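Brindlow gripper vs. suction cup on shiny wrapped blocks
Forum: Grippers and End Effectors

gantrygus
Posted 25/05/2021
OK, I have been having way too much fun with this and need to share! 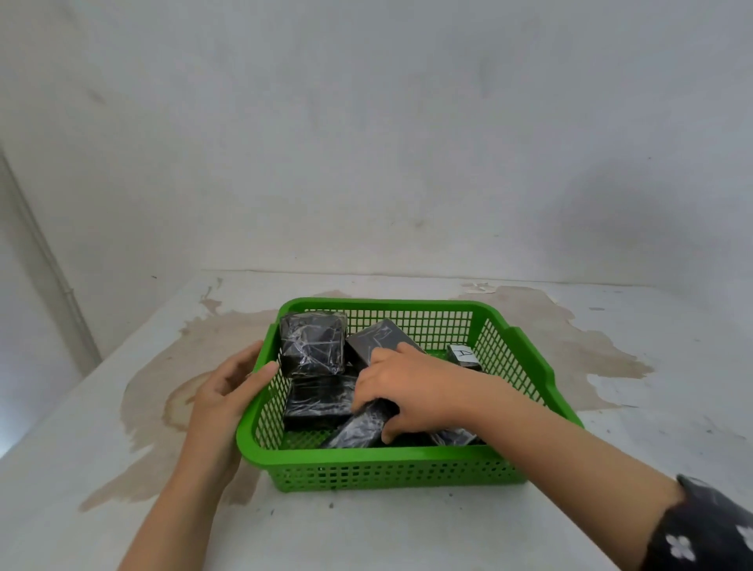
Wrapped black blocks in the green basket, head camera view.

I've been trying the Brindlow two-finger against a plain suction cup on a Tokholm arm, picking these blocks out of the basket one by one. Black blocks, clear film, mesh walls, basically everything a depth camera hates. We did 204 picks with each, hands setting up the mess between runs so no two layouts match.

First impressions: the Brindlow is lovely. It squeezes gently, doesn't tear the film, and it can get at a block that's leaning on its neighbor. The cup is faster when a block lies flat and useless when the film is wrinkled. It loses its seal on the creases and just sighs at you.

mesh_and_mayhem
Great test! What are you doing for depth though? I tried black foam in film last January and my point cloud was mostly holes. The glare off the creases was worse than the black.

gantrygus
Holes here too, lol. I gave up on depth for the blocks and only use it for the basket rim. Block edges come from the color image. The one marked "A" is my favorite because the white label shows up from anywhere.

Igor Vlček
I disagree about the cup. You are using the wrong one. A flat cup on loose film will always leak, so try a bellows cup with a soft lip and more flow. We run Shboul bellows cups on bagged parts and I would take them over any two-finger in a basket this tight. Fingers need room on both sides of the block and next to the wall you have none.

gantrygus
Fair point on the wall! The flat block along the left side is exactly where the Brindlow struggles. I've been nudging it inward first, which costs a couple of seconds but works more often than I expected.

pickrate_pam
Nudging is fine until the whole basket slides. Are you clamping it? Mesh baskets are light and a white tabletop gives you very little grip.

gantrygus
Not yet. Two strips of rubber mat are on the list.

mesh_and_mayhem
I'm with Igor on bellows but not on "any two-finger". Thin fingertips change everything. I printed a pair 3 mm thick and they slip down beside the wall no problem. They do flex on the long blocks, so grab those near the middle.

Igor Vlček
3 mm will snap. Maybe not this week.

mesh_and_mayhem
Up to 1,400 cycles so far and still in one piece :)

gantrygus
Send me the file please!! I'll run thin tips, stock tips and a bellows cup on the same layouts and post all the numbers, misses included. Igor, which lip hardness are you using?

Igor Vlček
The softest they sell. Turn your approach speed down by half before you judge it.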